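Kellance bottle handling set: README

Maintained by Orlando Grajales, packing floor, Skanedbridge. Last revised in October.

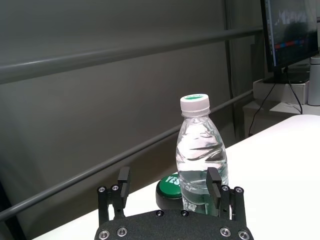

The set holds 328 recordings of one arm picking up, moving and putting down water bottles at a bench. Of these, 184 are marked as clean grasps. The rest are slips, crooked placements and runs that somebody stopped by hand. We kept all of them. If you only load the clean ones you will get a nicer number than we ever got at the bench.

What it was sold as

The proposal from Kidov said the arm would "free up" the people on the bottle bench. Nobody who wrote that had worked the bench. Duván Inga and Ashok Pal used to pack there side by side and talk. Now one of them minds the arm, the other is on pallets, and the one minding it does the fiddly bottles anyway.

Labels

grasp_ok: the bottle left the table and stayed held
slip: the bottle moved in the jaws
stopped: a person ended the run
unclear: two labelers disagreed (7 recordings)

"Stopped" says nothing about why. Some people stop early and some let it struggle. Don't read it as a failure rate.

Limits

Only one bench. Clear bottles are hard on the vision side, and I would not assume results carry over to cartons or cans. There are no timings for the human work, so please don't use this set to claim a saving in labor. Two people have asked me already.

Corrections go to Efraín Ñahui, who keeps the label file.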